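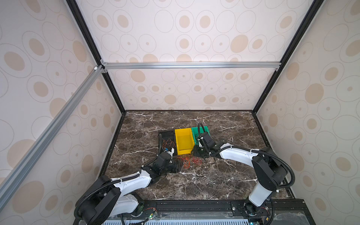
Wohin mit Litzenresten, die beim Sortieren keinem Kasten eindeutig zuzuordnen sind?

In den Kasten der Farbe, die auf der Gesamtlänge überwiegt. Lässt sich das nicht entscheiden, bleibt das Stück liegen und wird am Ende der Runde einzeln notiert.

Werkstattbuch, 23. Aug. 2024
Thema: Drahtreste und Sichtlagerkästen, Arbeitsplatz mit Ovaltapete
Eintrag: Nikzad, Ergänzungen Hrubý

Stand der Kästen: Schwarz, Gelb, Grün nebeneinander, Schwarz links, offene Seite nach vorn. Reihenfolge bitte nicht mehr tauschen, die Zettel in der Mappe beziehen sich darauf. In Schwarz liegt dünner Draht in Orange, ziemlich verknäult, dazu ein kleines blaues Bauteil vorn an der Kante. Gelb ist leer. Vor Gelb lose Drähte in Orange und Rot auf dem Boden, einzelne Enden laufen nach rechts weg.

Das blaue Teil gehört nach meiner Liste nicht zum Draht. Laryea fragen, ob es aus der Tokix-Lieferung stammt. Bis dahin nicht umlegen.

Material: Litze von Bonsu, Restposten, Rolle 2. Zuschnitt auf 35 cm, Toleranz nicht geprüft. Die Isolierung ist weich und hat Drall von der Rolle, deshalb verhaken sich die Stücke schon beim Ablegen. Addo schlägt vor, die Abschnitte vor dem Einlegen über die Tischkante zu ziehen. An 13 Stück probiert: Drall geringer, aber nicht weg. Aufwand steht in keinem Verhältnis, wenn es nur um Reste geht. Für den Zuschnitt in Tincombe evtl. trotzdem übernehmen.

Untergrund: Dunkelbraun marmoriert mit hellen Adern. Optisch ungünstig für dünnes Material, eine Ader und ein Drahtende sind aus normaler Sitzhöhe schlecht auseinanderzuhalten. Rot fällt schlechter auf als Orange. Tapete an den Seiten stört nicht, das Muster liegt hoch genug. Beleuchtung 600 lx auf Höhe Kastenrand, gemessen mit dem Handgerät von Tsikata. Am Boden nicht gemessen, nachholen.

Ablauf, wie heute festgelegt:
Knäuel als Ganzes aus dem Kasten heben, nicht an einzelnen Enden ziehen.
Auf freier Fläche vor den Kästen ablegen und auseinanderschütteln.
Rote Stücke zuerst heraus, dann Orange.
Geknickte Stücke gehen in den Abfall, auch wenn die Länge stimmt.

Zu den Kästen: Die schräge offene Front bei Gelb ist zum Greifen gut, zum Lagern von Draht mäßig. Was federt, kommt vorn wieder heraus. Hrubý will eine Einlage aus Pappe quer hinter die Öffnung setzen, Höhe noch offen. Ich wäre eher für geschlossene Kästen in derselben Grundfläche, Wutness hat welche im Katalog. Anfrage läuft über Addo, Antwort nicht vor Oktober.

Nachtrag Hrubý: Pappe in Grün probeweise eingesetzt, kippt nach hinten weg. Zweiter Versuch mit umgeknicktem Fuß, dann wieder hier eintragen.

Offen:
Blaues Teil (Laryea)
Messung am Boden (Tsikata)
Etiketten für die Kästen, Farbe plus Inhalt, nicht nur Farbe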